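How to Request a Police Incident Report After a Crime

By Tarmo Petrauskas
December 13, 2018

If you were the victim of a crime, or a close relative was, you will probably need a copy of the incident report. Insurers ask for it, and so do employers, landlords and victim compensation programs. The steps below follow the procedure in Liltside. Other towns work in much the same way, but check the fees and forms first.

1. Find the case number. The officer who took the report should have left you a card with it. If you lost the card, call the records desk with the date, the street and the name of the person who reported the crime.

2. Fill out the request form. It is 4 pages long, and most people only need the first two. Write "victim" or "next of kin" in the box marked Relationship. Next of kin must attach proof, such as a birth or marriage certificate.

3. Bring photo ID and the fee. A plain copy costs $8. A certified copy costs $32 – ask whether you need one before you pay for it.

4. Hand in the form at Window 121 or send it by mail. Keep a copy of everything.

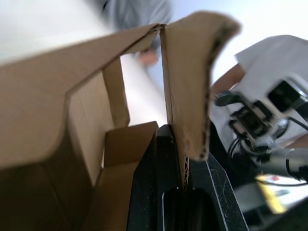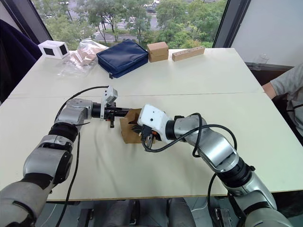

5. Wait for the letter. Liltside changed its rules in November, and requests are now answered in writing even when the answer is no. Reports in an open investigation are often held back or released with names and addresses blacked out.

6. Appeal if you are refused. The letter has to say which rule was used. Write to the records supervisor, Nathalie Bakker, quote the case number and say what you need the report for. An insurer will often accept a short letter confirming that a report exists, so ask for that too.

If a detective has been assigned, call him or her before you appeal. Said Belkadi at the victim services office can find out who has the case. He can also arrange an interpreter.

Contact the news desk | © 2018 Liltside | Back to top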